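Molico Repair Bench — Gallery
Opened up: office towers

Posted Tuesday, in a rush, more words when I get a minute.

The Turunen office is clearing out its old desktops and 7 of them have landed with us. Most will go back out as plain homework and email machines, a few will end up as spares. Lids off first, see what's worth keeping. These are from the bench at Fumimska, the long room upstairs, not the shop.

Nothing fancy inside. Green boards, silver power supplies, blue plastic tabs on the bits that are meant to come out. Quite a nice layout really — you can get your hand in, wich is more than I can say for the small ones we had in May.

Click for full size.

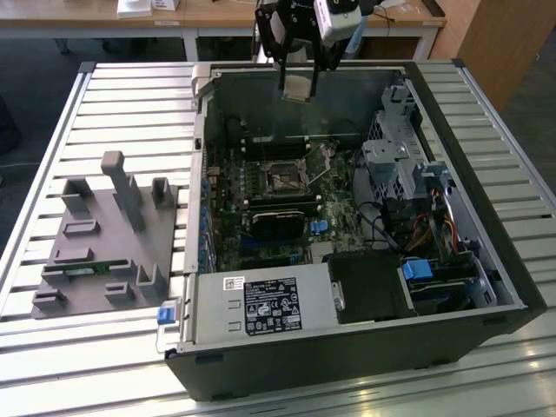
Tower on its side, panel off. Socket empty, lever and bracket showing, drive cage over on the right.
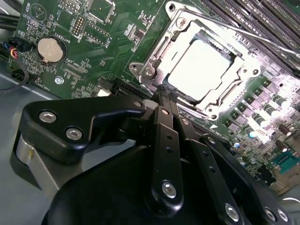 Close in on a board. Processor sat in its frame, coin cell in its holder — BATTERY1 printed right next to it, handy.

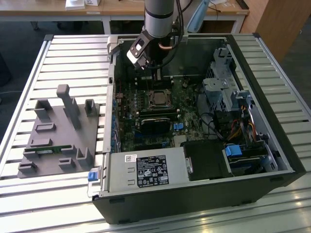

Socket empty, gold contacts in the middle. Grey fixture plate on the left with a small green card in the lower slots.

All three: green motherboards, lids off, Fumimska bench.

Still to do — new coin cells all round, fresh paste, a good blow out with the air line. Two want drives. If anyone near Vorkinon has memory sticks in a drawer doing nothing, we'll have them, any size, just put them in a proper bag please and not a sandwich bag.

Finished ones go on the shelf by the door at 5 on Friday. First come etc. Cash or card, no holding.

More pics when the next lot is open. Comments are off becuase of spam, use the contact page.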